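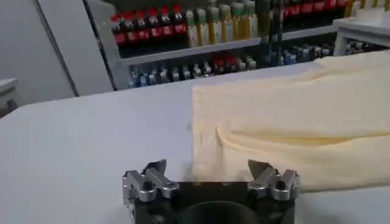 Derese two-finger gripper, open, at a table with a yellow cloth. View from the wrist camera.

Derese Gripper Kit for Cloth and Light Shop Work

Item group: Grippers and wrist tools
Sold by: Flarkport
Delivery: 15 working days
Loan kit: available, see below

Many customers write to us with the same question: can a machine already fold the towels? Our answer for this year is "some of them, slowly, and with a person near." We prefer to tell you this before you order.

The Derese is a two-finger gripper with metal fingers and a black body. The finger tips are pointed and look a little inward. We chose this form for work where the thing to be picked lies flat and has no handle. A bottle stands up and waits for you. A cloth has an edge which is only as thick as the cloth, and each time it lies in another way.

What is in the kit
Gripper body with two fingers, mounted
Wrist camera with holder and cable
One pair of spare finger tips
Screws and key
Sonska control software, license for one arm
Printed manual (English, German, Spanish)

The robot arm is not included. Please ask us if your arm fits before you order. Notburga Hämmerli keeps the list of flanges and she answers quickly.

What it can do, and what not

In July we made a test with one kind of small towel, always on a white table, always in the same light. The task was to take the towel at a corner, fold it one time and put it down. Out of 71 attempts, the arm finished 19 without help. In most of the other attempts it took two layers together, or it closed the fingers beside the edge. We know that this number is not beautiful. With a towel laid flat by hand before the start, the result was better, but then a person has already done half of the work.

Wiping a table with a cloth already in the fingers goes well. Putting bottles on a shelf goes well too, if they are all of one size and the shelf is not deep. For mixed shelves we do not recommend it yet. Dark labels in a dark shelf are hard for the camera, and so is a light cloth on a light table. A colored table mat helps much, and it costs little.

Please do not buy this kit if you want to replace a person in a laundry or in a store. It is right for you if you have a team that wants to learn, test and collect its own results. Kidbridge, a training workshop, has used it since spring. Their teacher Consuelo Marín wrote to us: "The students stopped asking when the robot will do it alone. Now they ask why it missed the corner. For me this is progress."

Care
Wipe the fingers with a dry cloth. Check the finger screws after every 15 hours of work. Do not sharpen the tips. If threads stay in the linkage, open the fingers fully and pull the threads out with tweezers, with the power off.

Loan kit
You can borrow the kit for 7 days and pay only the shipping. Roksolana Lytvynenko plans the loans. Write her which arm you have and which chore you want to try, and add a photo of your table if possible.

Technical questions: Ward Michiels
Orders and invoices: Johanna Eberhard

Page last changed: Oct 19, 2019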